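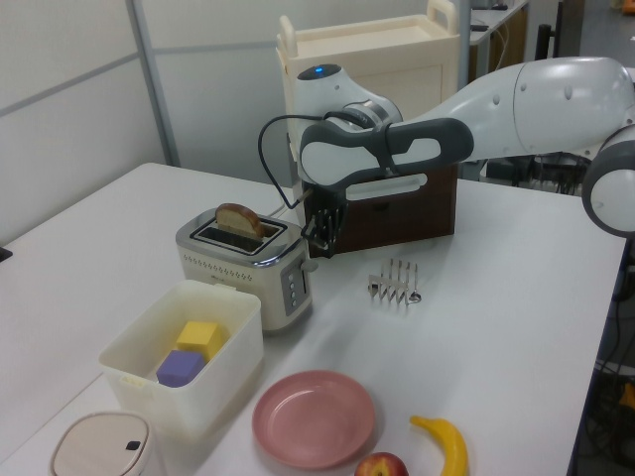
Toast task at Lalance, gripper at the back edge of the toaster.

1/ Spent the week teaching an arm to take toast out of a toaster by driving it remotely. Notes for anyone setting up the same kind of task.

2/ The job as written: take the slice from the slot, put it in the metal rack. One demo is one full pass from the home pose and back. We kept 91 demos. I drove most of them and Yaa Tsikata drove the rest.

3/ We started with hand guiding. You hold the wrist and walk it through the motion. Fine for reaching. For the pull I kept leaning on the arm without noticing, and the recorded path had my lean in it. Switched to the remote controller on day two.

4/ Remote driving is slower at first. My early passes took more than twice as long as Yaa's. She stops above the slot, looks, then goes down. I was trying to do it in one sweep and clipping the rim.

5/ The toaster is the awkward part. Bread sits between two metal walls and the fingers have to come in along the slice. If you're turned even slightly you push the bread over instead of gripping it. Get the wrist angle right while you're still high up.

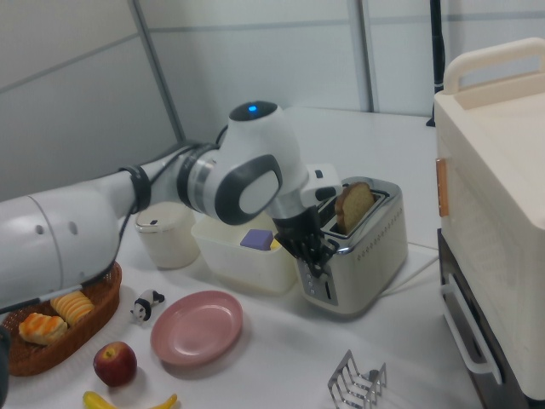 Hand down in front of the toaster, toast up in the rear slot. Rack in the foreground, pink plate behind it.

6/ We move the other stuff on the table between sets. Fruit, plate, rack, sponge. Matěj Jurčo wanted the rack in the same place every time and I wanted it everywhere. We settled on 8 rack positions, marked on a paper sheet we lay down and take away again.

7/ Squeeze. Real toast crumbles at the crust if you close too hard. Too light and it slides out halfway up. I set the grip limit in Esier once at the start of a session and left it alone. Changing it between demos gave us a mix that was hard to learn from.

8/ Bad demos: we throw out anything where the driver had to back off and regrab. Yaa thinks some of those should stay in so the arm sees a recovery. She's probably right – I'm tagging them separately from now on.

9/ Wrist turns were jumpy until Matěj lowered the rotation scaling on the controller. Should have done that on the first morning. If your wrist hurts after an hour, check scaling before you blame the chair.

10/ Someone asked about fatigue. I do 25 minutes, then swap with Yaa. My last few passes before a break are always the sloppy ones, and you can see it in the path length.

11/ Next is the plate version. Same start, but the slice has to be laid flat, so there's a turn at the end. I tried it a few times on Saturday and dropped most of them from too high. Will post when there's a proper set.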